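3.2 Clearing the place setting

We were delighted by how much there is to learn from one used place setting. The Walten study began with a plain question: when people clear a table for one, what do they pick up first? Omar Khoury collected 924 clearings over 2 winters, and the smallest things on the table kept giving us the most to talk about.

Chopsticks are the best case. Laid across a bowl, they tie the bowl and saucer together, so lifting either one means dealing with the sticks first – or letting them roll. A spoon standing in the bowl is far more forgiving and can ride along to the tray.

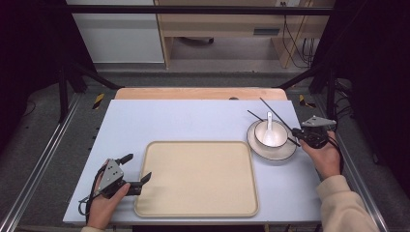 Figure 4. Place setting with bowl, saucer, spoon and chopsticks; empty tray at left.

In the first 200 clearings we let people choose their own order, and five orders came up again and again. The one we like most takes the chopsticks first, lays them along the long side of the tray, and then moves the bowl and saucer as a single stack. It leaves a wide, open space for the dishes, and the sticks stay put against the rim. Aoun's earlier work on tea trays found a similar habit, and we were thrilled to see it again with a full bowl setting. Section 3.3 takes up the stack itself and the question of where the spoon should go.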